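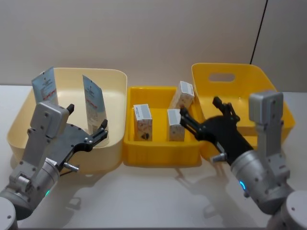
Hi, I'm Tímea Mészáros, and Jesent is my little tea and spice company. I started it in my sister's spare bedroom with a kitchen scale, a borrowed label printer and way too much cardamom (my winter coats smelled like chai for two years, and I can't say I minded).

Before this I taught middle school science, which I loved right up until I didn't. I used to bring a big thermos of my grandmother's linden and rosehip blend into the teachers' lounge, and people kept asking me for the recipe. Then they started asking if they could just pay me to make it. So that was my market research!

These days we're a team of four. Algirdas Krūmiņa does our buying and has strong feelings about cinnamon – please ask him, he'd love to talk for an hour. Wiesława Kaczorowski runs packing and shipping, and if your order had a handwritten note in it, that was her. Sabina Říha came on last April to look after our cafe and restaurant customers, and she's also the person behind the smoked paprika blend that sells out every single time we make it.

We carry 44 teas and spice mixes right now. Most of them come in small sizes because I got tired of throwing out giant jars of stale oregano, and I figured you might be too. We grind in small batches and put the month it was ground on the label, so you know what you're getting. If something tastes flat to you, write to us and we'll swap it. You don't have to send the old one back.

Our shop is on the ground floor of the old Bodnár building, next to the shoe repair place. Come in any time after 10 in the morning, and there's usually a pot of something going. The front step is steep, so if you have a stroller or a wheelchair, use the side door and ring the bell – one of us will come right down the hall.

We ship anywhere in the country, and orders over $60 go out free. For wholesale, ask for Sabina. For everything else, you'll probably get me!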